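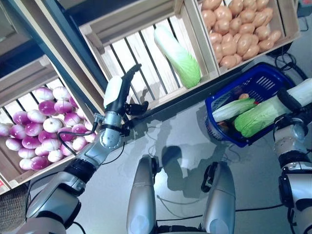 Onions, potatoes, and the last cabbage in the middle crate.

The Pause

Sisico hired me in January to shop for groceries I would never eat. I wore the headset and the gloves, and on the other side of the glass Volia moved when I moved. Onions, potatoes, peppers, cabbage, into the blue basket. Then I took everything out and we began again.

The method was called Wan. You recorded a person doing the job through the robot, cut the recording into short pieces, and trained on the pieces until the robot could do the job without the person. We had 24 shopping lists and 219 good recordings. All of them were mine. The other operator had gone back to Fudader before her first week was over.

After 2000 training runs they let Volia work alone, and I was asked to sit in and watch. 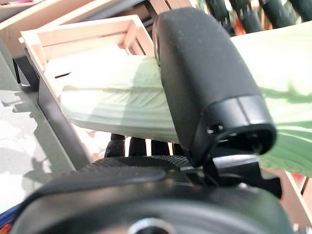 I had thought it would feel like watching a machine. It was more like hearing my own voice on an answering machine. It went for the big cabbage before the small one. It came at the potatoes from the side. And before it closed its fingers on anything green, it stopped.

The engineer saw it too and wrote down a number. The stop was in every trial. She wanted to know if it came from the network or from lag in the link, so she pulled my recordings and lined them up on her screen. The stop was in those as well.

"What are you doing there?" she asked.

I said I didn't know. I did know. My mother bought cabbage on Saturdays, and she held her hand over each one before she picked it up, as if it might be hot. I had stood next to her at the market for most of my childhood.

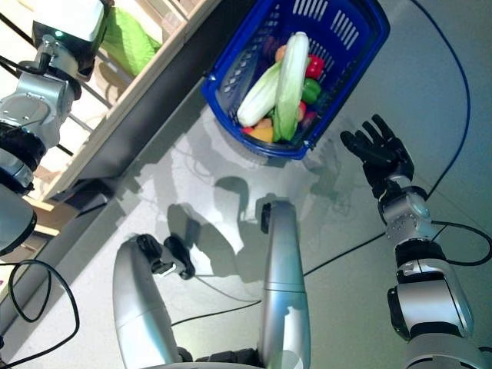
Photo: Sisico, Volia project archive

The fix was easy. They marked the stops in the data, trimmed them, and trained again overnight. The new version was 8 percent faster and dropped no more than the old one. That went into the report as the main result, with a chart.

I signed my last time sheet and turned in my gloves. The engineer walked me to the elevator. She said they had kept a copy of the slow version on a drive in her desk, in case anyone wanted to compare, and she asked if my mother was still living. I hadn't mentioned her out loud. I said yes, and pushed the button for the lobby.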